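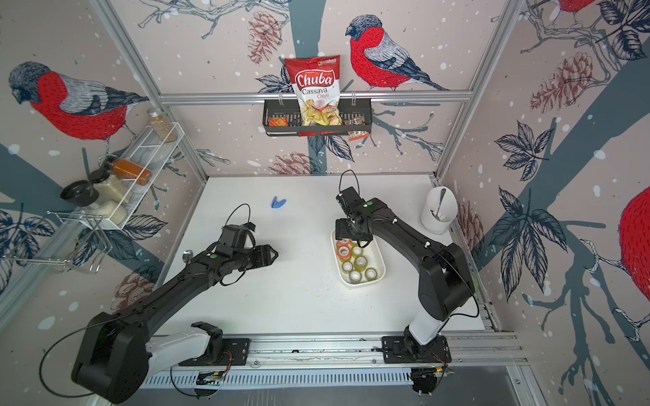

Rosângela Fagundes
Instrutora de bancada e redatora de tutoriais, Skurndale

Como montar a primeira tarefa no kit de dois braços Zatwood

O kit Zatwood chega com dois braços, um trilho de alumínio e um manual que dedica mais páginas à garantia do que ao uso. Este tutorial cobre o que fica no meio: da célula já montada até a primeira tarefa de pegar e soltar, com rolos de fita adesiva numa bandeja. Se a sua ainda está na caixa, volte uma casa e leia o guia de montagem. Eu espero.

Por que fita adesiva

Porque é barata, não quebra e humilha qualquer garra mal calibrada. Um rolo tem furo no meio, borda fina e a mania de sair rolando quando é solto de pé. A fita transparente acrescenta a graça de ser quase invisível para certas câmeras. Quem quiser começar com mais dignidade pode usar cubos de espuma, mas vai aprender menos.

Antes de ligar

Confira o aperto das placas que prendem cada base ao trilho. Depois, mova os braços com a mão, motores desligados, até os dois extremos que a tarefa exige. O cabo do punho precisa acompanhar o movimento com uma laçada folgada. Se ele esticar em alguma posição, solte a presilha e dê mais cabo. Cabo esticado funciona muito bem até o momento em que para de funcionar, e esse momento costuma ser uma demonstração para o chefe.

Tire do alcance o que não faz parte da tarefa. Na nossa célula os potes de tempero moram na grade da parede esquerda e o salgadinho de mandioca fica no cesto do fundo. O papel de parede com passarinhos e pinhas é opcional e não vem no kit.

Passo 1: posição de repouso

No painel do programa, abra Braços e grave uma posição de repouso para cada um. Deixe as garras abertas e altas o bastante para passar por cima da bandeja. Use velocidade de 30% nesta etapa. O padrão de fábrica é 80%, escolha de alguém muito confiante.

Passo 2: a bandeja

Ponha a bandeja branca na área do braço direito e marque os cantos na mesa com lápis. Distribua os rolos deitados, em fileiras, sem capricho excessivo: se cada um estiver num lugar perfeito, você terá ensinado o robô a trabalhar numa mesa que não existe. Deixe espaço entre eles para os dedos da garra descerem.

Passo 3: a pegada

Leve a garra direita até ficar sobre um rolo e desça devagar. Há duas pegadas possíveis: por fora, abraçando o rolo, ou com um dedo dentro do furo e o outro fora. A segunda é mais firme e pede menos abertura. Comece com força 2 na escala do programa e suba um ponto só se o rolo escorregar. Grave o ponto de aproximação, o de pegada e o de saída, nessa ordem - o programa aceita qualquer outra e não avisa.

Passo 4: o segundo braço

Enquanto o direito trabalha, o esquerdo fica aberto e parado sobre a parte livre da mesa. Para a passagem de um braço ao outro, defina um ponto de encontro no centro, 200 mm acima do tampo. O esquerdo fecha primeiro, o direito abre depois. Parece óbvio escrito assim. Na tela, os dois comandos têm ícones quase iguais.

Passo 5: repetir

Rode a sequência em velocidade baixa, com a mão perto do botão de parada. Só aumente depois de uma rodada completa sem rolo no chão.

O que achei do kit

O trilho é ótimo e a troca de posição das bases leva poucos minutos. O programa melhorou na versão de setembro, mas ainda pede para salvar duas vezes. O suporte responde por e-mail, com educação e sem pressa. Para ensino e bancada, compro de novo; para produção, eu pediria antes uma visita técnica e leria aquelas páginas da garantia.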